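Why Does Orange Shout? (And What Is Plaid Up To?)

Posted in Color Corner, March 2021

I have a favorite color, and it changes depending on what I had for breakfast. Lately it's orange. Not a sleepy peachy orange either – I mean the kind you find on traffic cones and life jackets and the good end of a bag of carrots.

So why do people pick orange when they want you to notice something? Let's start with your eyes. At the back of each eye you have tiny cells called cones (funny name, I know, they really are a bit cone-shaped). Most people have three kinds. One kind gets most excited about long waves of light, one likes the middle-sized waves, and one likes the short ones. When orange light comes in, the long-wave cones get very busy, the middle ones get a little busy, and the short-wave ones hardly stir. Your brain listens to all that and says, "Orange!"

Now, a color never sits by itself. There's always something next to it or behind it. Put an orange sock on an orange rug and you might lose it till August. Put the same sock on a pale floor and you'll spot it from the door. Painters call a big difference like that contrast.

There's a trick for finding extra-strong contrast, and it uses a color wheel. Draw a circle and paint the colors around it in rainbow order, then join up the ends. Orange ends up across from blue. Colors that face each other like that are called complementary colors (spelled with an E in the middle, so it isn't the same as saying something nice about your hat). Side by side, each one makes the other look brighter. Teal lives over on that blue-green side too, so orange and teal get along in a very noisy way.

Some oranges and some plaids for you to look at:

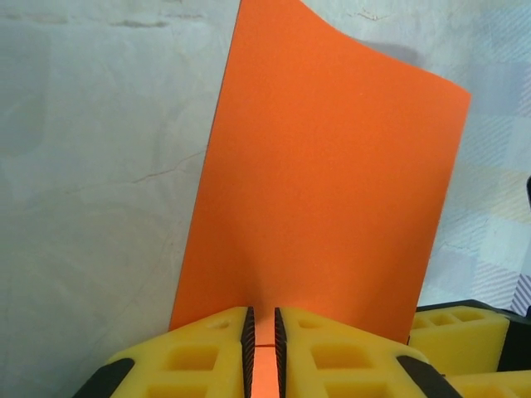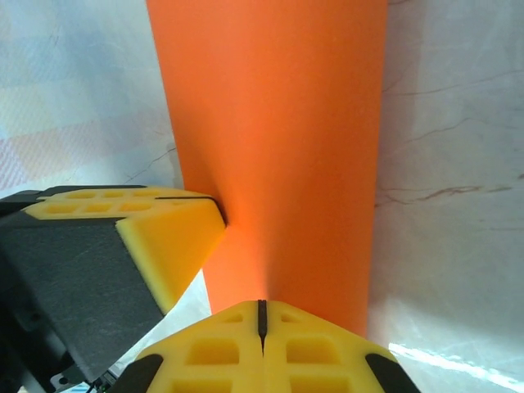

Two with plaid walls and a pale floor:

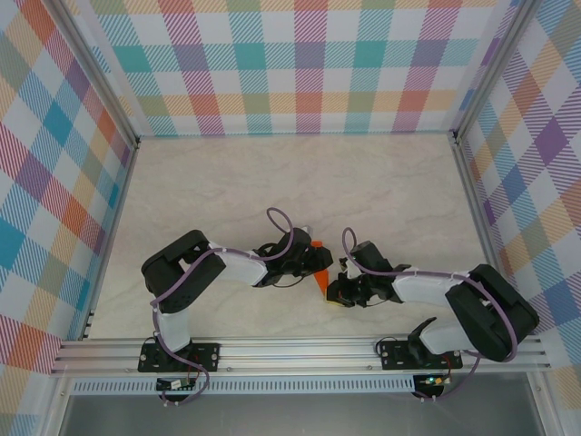
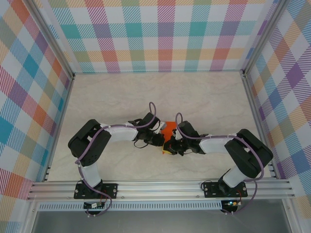
A reader in Skorkstead asked whether plaid is one pattern or lots of patterns sitting on top of each other, and added that her brother says it's just squares for grown-ups. I love this question! I'd say it's stripes, twice. You start with stripes going one way. Then you lay more stripes across them, going the other way. Where two stripes cross you get a square, and the color in the square is usually stronger or darker than the color in the stripes around it. Her brother is right that there are squares, but you never had to draw any of them. They turn up by themselves once the stripes cross.

Plaid cloth can be woven, with colored threads going up and down and other colored threads going side to side. It can also be printed, so the stripes are put onto the cloth like ink on a page. If you have a plaid shirt, turn it inside out. Woven plaid tends to look pretty much the same on both sides, and printed plaid is often paler on the back.

Try it: make your own plaid

You need white paper, a ruler and some markers. I used a set called Trullow because it was in my drawer, but any markers that let a little light through will do. Crayons work too, they just come out fuzzier.

Draw two fat stripes down the page, one yellow and one pink. Leave a gap between them. Wait for the ink to dry. Now draw two stripes across the page, one teal and one orange. Look at the places where they cross. Which square is the darkest? Did you get a color you didn't expect? My yellow and teal made a green like a frog in a bad mood.

If you want to go big, keep adding stripes until you've used seven colors. Mine got muddy in one corner, so I cut that corner off and called it a bookmark.

Try it: hide the orange

Cut a shape out of orange paper. Put it on a plain pale surface and walk backward until you can't see it well anymore (you may run out of room!). Then put it on the busiest pattern you can find, maybe a blanket or a curtain, and walk backward again. Was it harder to spot? If your pattern has orange in it, the shape has some cousins to hide with. If the pattern is mostly blues and greens, it may have a tough time hiding at all.

Then swap your orange shape for a gray one and play again. I'd like to hear which background won at your house.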